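Kekeli Laryea
Thread on bench storage, after a month of putting things back in the wrong place. Mostly hanging baskets versus trays. Dry material, mute as needed.

1/ The constraint is surface area. An enclosed bench has three walls and one tabletop, and every tray you set down subtracts from the tabletop. So the small stuff goes on the walls or on the rails.

2/ First attempt was stick-on hooks from Gonura. Fine on painted drywall. On patterned panels they leave residue, and cleaning it took me until 2 a.m. Went to baskets on the aluminum extrusion instead.

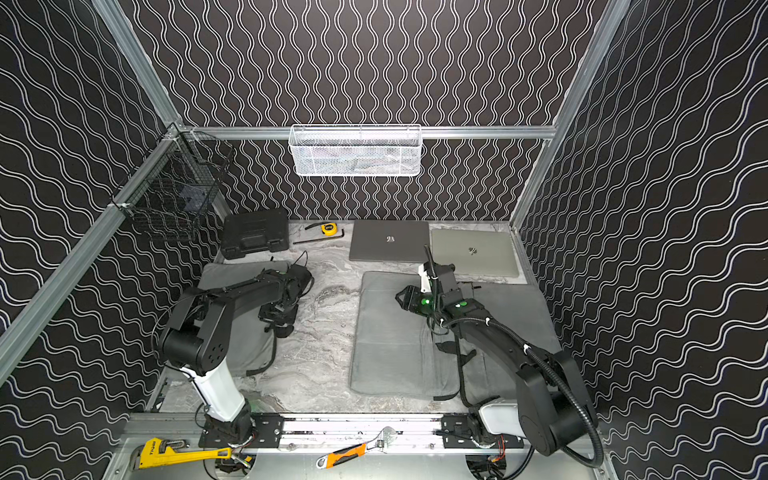 3/ Mesh over solid bins. You can tell a basket needs emptying without taking it down, and dust falls through. The downside is that short screws fall through too. Those go in a lidded tin.

4/ Color coding is cheap and it works. White mesh for things in use this week, black mesh for things that belong to someone else. Seidu Eshun wanted labels. We have labels. They get ignored.

5/ Hang height matters more than basket size. Too low and you hit it every time you lift a laptop lid. Mine started too low. Moved it up, tightened the clamps, no complaints after that.

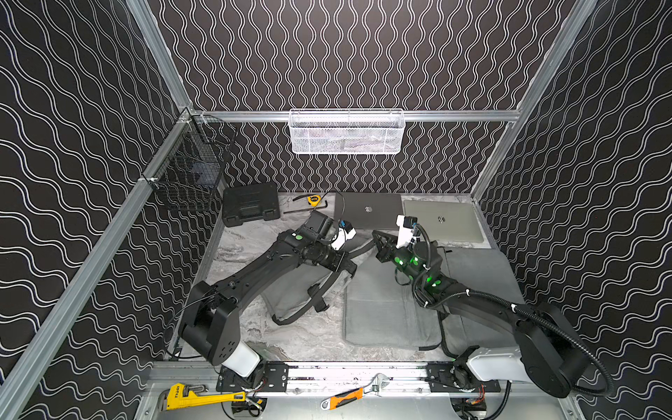 6/ Hand tools are the weak point of the system. Anything long or heavy stays out of the baskets, because it tips them forward on the rail. The pipe wrench marked TIGER and the orange-handled adjustable live on the front rail for now. A proper rack is on the list for May.

7/ Small measuring tools have no home either. Tape measure and hex key end up by the black case at the back left. Bergþóra Kragh says that makes it their home. Technically correct.

8/ Laptops: closed, along the back edge, side by side. Stacking them saves space and you will always want the bottom one.

9/ Order numbers, as requested: the baskets are Hundar 897, the rail clamps are Hundar 3051. The 3249 clamp looks identical in the catalog and does not fit my rail. I have a bag of them if anyone in Brarthorpe can use them.

10/ Next up is cable routing. Send me your least bad method.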